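Why Is a Sweater Stretchy? The Secret Life of Knitting
From the Wubshet Pages for Curious Kids, Pleltilside Children's Library

Go and get a sweater, if there is one nearby. Any sweater will do, your own or a grown-up's (ask first, please, especially if it is the good one). Now take hold of the bottom edge with both hands and pull gently, and then let go. It stretches out and then it hops back, just like that! Now try the same thing with the pocket of your jeans or the corner of a pillowcase. Hardly anything happens, does it? You pull and pull and the cloth just sits there looking at you.

So what is going on inside a sweater? Is there elastic hiding in there? Sometimes there is a little bit, but most of the stretch comes from something much older and cleverer than elastic, and to find it you need to look very, very closely.

Loops, loops and more loops

Cloth can be made in lots of ways, but most of your clothes were made in one of two of them.

The first way is called weaving. In woven cloth, some threads go up and down and other threads go side to side, and they pass over and under each other like the strips in a paper place mat. Those threads are pretty straight already, so there is not much slack to pull on. Jeans are woven, and so are most bedsheets.

The second way is called knitting, and here the yarn never gets to lie straight at all. It is bent into a loop, and then another loop is pulled through that loop, and another through that one, row after row after row, until you have a whole sleeve. A row might have 117 loops in it, or a great many more if the yarn is as thin as sewing thread. When you tug on knitted cloth, the yarn itself doesn't have to get longer. The loops just change shape. A tall skinny loop gets pulled into a short wide one, and when you let go it settles back to the way it was.

You can try this with a piece of string. Lay it on the table in a wiggly line, like a snake on its way to lunch, and pull the two ends apart slowly. The string gets "longer," but of course you know it didn't grow. You only used up the wiggles. A sweater is full of wiggles, thousands and thousands of them, all holding on to their neighbors.

Meet the ribs

Now look at the end of the sleeve, the part that goes around your wrist. On a lot of sweaters that part looks different from the rest. It has ridges and little valleys, one after another, a bit like corduroy or a plowed field seen from an airplane. Knitters call this ribbing, and each ridge is a rib. Yes, the same word as the ribs in your chest! Put your hand on your side and breathe in and you'll feel why somebody picked that name.

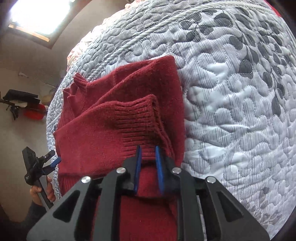
A wide ribbed cuff at the end of a folded sleeve. Can you find the ridges?

Ribbing is made by mixing two kinds of stitch in the same row. One is called a knit stitch and the other is called a purl stitch. The funny thing is that they are really the same stitch, seen from opposite sides. A knit stitch looks like a small letter V from the front. Turn it over and the back of it is a small bump, and that bump is what a purl stitch looks like. When a knitter makes a column of V's, then a column of bumps, then V's again, the V's pop forward and the bumps sink back, and the cloth folds itself up into tiny pleats, like a paper fan or the squeezy middle of an accordion.

And what can an accordion do? It can open up very wide and then close again. A ribbed cuff does the same, so it opens to let your whole hand through (even with your thumb sticking out, though it's easier if you tuck it in) and then closes up snugly around your wrist, where it keeps the wind from blowing up your sleeve. You'll often find ribbing around the neck and along the bottom of a sweater, too. Socks have it at the top, and plenty of knitted hats have it all the way around your forehead.

Here is something to try at home. Lay a ribbed cuff flat on a table, without stretching it, and put a ruler across it. Let's say it measures 3 inches. Now stretch it as far as it wants to go, without forcing it, and measure again. Maybe you'll get 5 inches, or even 6! Write your numbers down and then do the same with the plain part of the sleeve, starting from the same width. Which one stretched more? We did this one rainy afternoon in the reading room with every hat and mitten in the lost-and-found basket, and it took up the whole hour, and there was a good deal of arguing about a green mitten.

Why are sweaters so warm?

You might think a sweater makes heat, the way a radiator does. It doesn't make any. The heat is all yours! Your body is warm, and it warms up the air right next to your skin. If you are standing outdoors in a T-shirt, that nice warm air drifts off and cold air comes to take its place, and then you have to start all over again.

Knitted cloth is full of small pockets. There is air in the loops, and air between the loops, and even more air caught in the fuzz on the outside. Air that is stuck in a small space can't drift off very easily, so it stays near you and keeps your heat from leaving. Fuzzy yarn is good at this. If you hold a sweater sleeve up against a window and look along the edge of it, you may see a soft halo of tiny hairs sticking out, and all those hairs are helping.

(Fuzz is also very good at catching things you didn't ask it to catch. Lint, crumbs, cat hair, half a leaf. If you look hard at a sweater that has been worn a few times, you will nearly always find a speck or two.)

A quilt on a bed keeps you warm the same way, even though it is made quite differently. It is a kind of cloth sandwich, with a top, a bottom and something soft and puffy in between, and it is stitched through so the soft part can't slide down and end up in a lump at your feet. Some quilts are stitched in straight lines or squares. Others have one long stitched line that wanders all over without any plan you can see, around and back and around again, so that the puffy bits in between come out looking like jigsaw puzzle pieces. Run your finger along a line like that some time and see how far you can follow it before you get lost. Our best effort, on the old quilt in the Prolport reading tent, ended at the zipper of somebody's backpack.

Hang it or fold it?

Remember how the loops in a sweater can change shape? Most of the time that's a wonderful thing. But a sweater is also rather heavy, and when it hangs on a hanger all that weight pulls downward, day and night, on the loops at the shoulders. After a while the sweater can get longer, and the shoulders can grow two funny points where the ends of the hanger were, so you look a little as if you had wings folded up under there.

A folded sweater is lying down. Its weight rests on the shelf or in the drawer, and the loops can have a rest, too.

Folding a sweater isn't hard, and a bed is a good place to do it, with plenty of room all around.

1. Lay the sweater face down and smooth it with your flat hands, starting in the middle and going out toward the sides.

2. Fold one sleeve straight across the back. If it's so long that it pokes out on the other side, bend it back at the elbow.

3. Do the same with the other sleeve. It will want to spring up a little at the shoulder, and that's fine.

4. Bring the bottom edge up to the neck, so the whole thing is folded in half. Turn it over, give it a pat and you're finished.

Your first few may come out lopsided, or with a cuff peeking out at the side, or with a wrinkly ridge where you wanted it to be smooth. Knitted cloth is soft and has its own ideas. Unfold it and have another go, or put it in the drawer as it is. It will still be a very good sweater in the morning.
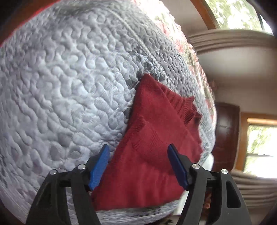 Words to know

Yarn: a long, soft strand made by twisting fibers together. The fibers can come from a sheep, a goat, a cotton plant or a factory.

Stitch: one loop of a knitted cloth.

Ribbing: knitting with ridges and valleys, used where a sweater needs to hug you.

Cuff: the end of a sleeve.

Hem: the bottom edge of a sweater, a skirt or a curtain.

Something to do next

Ask at the front desk for the Henau box. It has a pair of fat wooden needles in it, a ball of thick yarn and a magnifying glass on a ribbon, and you can borrow it for as long as you are in the building. Use the magnifying glass on your own sleeve first and look for the V's, then turn the cuff inside out and look for the bumps. If you are wearing something woven that day, there is always the green mitten.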